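Call for participants: indoor humidity and older timber furniture, Diltbridge

The Diltbridge household humidity survey is recruiting homes for its second recording period. Applications close on 6 November 2025.

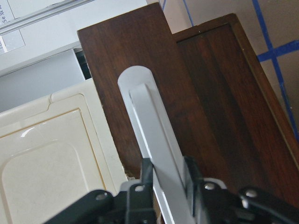

Purpose of the survey

Central heating lowers relative humidity in most homes between autumn and spring. Solid timber responds by shrinking across the grain, and joints, veneers and framed panels move at different rates. Most published guidance on safe ranges was written for museum stores. The survey records conditions in ordinary occupied rooms and compares them with measured movement in cupboards, chests and similar pieces.

The first period returned usable records from 78 homes. Terraced houses were well covered. Flats above the ground floor and homes heated by storage heaters were not, and applications from these are given priority.

Who can take part

You should live within the Diltbridge or Modise postal areas and expect to stay at the same address until the end of July. You need at least one piece of solid timber furniture which stands indoors and will not be moved, refinished or repaired during that time. Age and value are not considered. Stained, waxed, oiled and varnished pieces are all accepted. Flat-pack board furniture is outside the scope — please do not apply with it, even where the doors are solid.

Tenants may apply without their landlord's consent, as nothing is fixed to walls or floors.

What is involved

Two Lurkano loggers are placed in the room, one on the furniture and one at least a metre away. They record temperature and relative humidity every 20 minutes and need no attention. A surveyor visits at the start, once in midwinter and at the end, to take gap and width readings with a feeler gauge and calliper. Visits last under an hour. Moisture content is read with a pinless meter, which leaves no mark.

Participants keep a short log of heating hours, open windows and use of any humidifier or dehumidifier. Paper and online versions are available.

Payment

£78 per household, paid after the final visit. Households that withdraw early are paid in proportion to the visits completed.

Data

Addresses are held separately from readings and deleted once payment has been made. Readings are published by building type only.

How to apply

Write to Khanyisile Motaung, Household Humidity Survey, Baneo House, Diltbridge, stating building type, floor, main heating source and the furniture you propose. Photographs are helpful but not required. Technical questions about the loggers go to Venkatesh Chettiar at the same address.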